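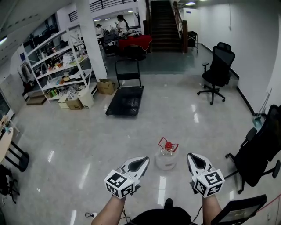 Notebook, September - floor wax trial at Manside

Second coat of the Stirneo wax went on the sample boards at 11 in the morning. I used 80 ml for each board, same as for the first coat, and spread it with the flat pad. Board 3 got streaks near one corner. I think my pad was too dry there.

Gloss meter was checked on the black tile before reading. Board 1 gives 131 after two coats, board 2 a bit less. I did not read board 3, it makes no sense with the streaks.

Still to do:
- sand board 3 with 300 grit and start again
- ask the Salem store if they have more of the old pads - the new ones leave lint
- write the batch number on the Skandura cleaner, the label is coming off

Please do not put cups on the boards until they are hard.

Filed under: Workshop log, Floor care
2 comments | 0 shares
Back to top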